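Urkevham Refurbished Office Tower, Model 509

Refurbished desktop computer for office, school and home study
Sold by Wimton Computer Supply, Votthorpe

Overview

The Urkevham 509 is our name for a group of used business towers which we buy from companies, repair, and sell again with a new warranty. The name on the case can differ from one delivery to the next, but every computer in the group is prepared to the same list. If you need several computers for one room, please tell us before ordering and we will try to choose cases from the same maker.

We recommend this computer for letters, spreadsheets, accounting, video calls and lessons. It is not a good choice for new 3D games, and we prefer to say it now than to receive the computer back later.

What is included

Tower with processor, memory and solid-state drive installed
Power cord for your country
Keyboard and mouse with cable (used, cleaned)
Printed test sheet with the name of the technician
Monitor is not included. See the Mollah monitor page. 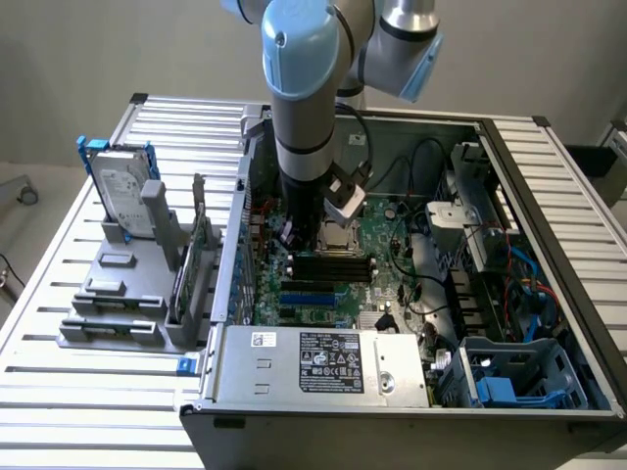

Tower on its side with the side panel removed.

Choosing your configuration

Basic: 8 GB of memory, one drive. Enough for most office work, if you do not keep very many browser pages open at the same time.

Plus: 8 GB of memory and 2 drives. The second drive is for your own files, so that you can install the system again without touching them. Many small offices choose this one.

Empty memory slots differ by case. If you plan to add memory yourself, write to us with the order number and we will tell you which type to buy. Memory of the wrong type does not fit, and forcing it can break the slot. This damage is not covered by the warranty.

Replacing the processor

Some customers buy the Basic configuration and put in a faster processor after one year or two. This is permitted and does not end the warranty on the other parts. Before you remove anything, disconnect the power cord and hold the power button for a few seconds. Lift the lever of the socket slowly. Do not touch the contact area with a finger or a cloth. Clean the old paste from the cooler and use a small amount of new paste when you put it back.
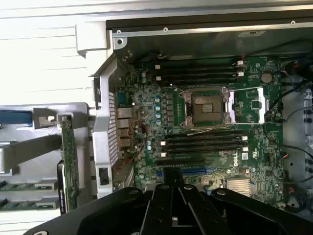
Can I use a processor from my old computer?
It depends on the socket type and on the BIOS version, so please send us the full model number of the processor and we will check it against your order.

Noise and power

The fan in the power supply is replaced when it makes a noise in our test. In normal office use the computer is quiet, but under heavy work you will hear it. Please leave a free space of 4 inches behind the case, and do not close it inside a cabinet.

Warranty and returns

The warranty is 2 years on parts and labor. Keyboard and mouse are excluded. For a return, use the original box if you still have it, and do not send loose drives in an envelope. We erase all drives that come back to us, so please copy your files first.

Orders received before 4 p.m. are packed on the same working day. In September, when the schools are ordering, it can take longer.

Questions about large orders go to Rizwan Karunaratne at the Votthorpe office. He answers in English and Tamil.

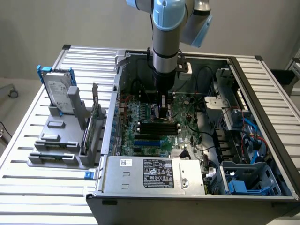 Related products

Mollah 22 office monitor, refurbished
Urkevham small case, for narrow desks
Wimton memory kit, 8 GB
Thermal paste, small tube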